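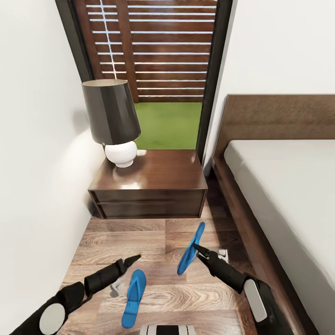 Lists > Teleoperation > Prostby-users > Thread
2 min read

Re: How many demos for the sandal task?
From: Dirceu Xavier
13/02/2023

On the sandal task, the previous message said:

> We recorded 50 demos with the leader arms and trained on all of them.
> The policy reaches for the sandal fine but closes the gripper too
> early, maybe one time in three. Should we just record another 50?
> Also, does it matter if two people share the driving? Cistard
> exports both under the same operator name.

I would look at the first 50 before recording more. We had the same early close in October with the Prostby bedroom scene. Most of our demos were fine, but in 15 of them the operator started squeezing while the wrist was still coming down. On replay it looks like one smooth motion. In the gripper channel you can see the command start well before the fingers reach the sole. We threw those out, recorded 15 replacements with a short pause above the sandal, and the early close mostly went away.

Things I would check, in order:

- Plot gripper command against wrist height for every demo.
- See whether the operator always picks up the same sandal first. If the order changes, label it.
- Watch the wrist view on its own. If you can't tell from it when to close, the policy probably can't either.
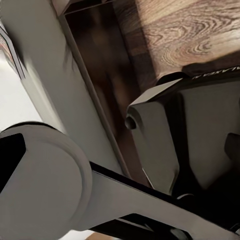 Close view of the arm link and gripper, simulated.

With a view like that, most of what you get is the arm itself and whatever furniture is behind it. I would not drive a grasp from it. Keep the wider view up while you record and switch only if you need to check clearance.

On sharing the driving: yes, it matters. Two of us drove and we grip differently. I take the sandal by the edge, the other operator went across the strap. Either works, but mixed together the arm hesitated between them. Pick one and write it down. For the operator name, Cistard has a free text field in the session header. We put initials there and filter on it later.

The Drundetti replay script will do the plots if you point it at the session folder. It skips files with no gripper channel and does not warn you, so compare the file count.

Dirceu

Recent in this list
Prokopenko leader arms: drift after homing
Drundetti replay script, new flags
Cistard export drops the last second
Foot pedal or button for start/stop?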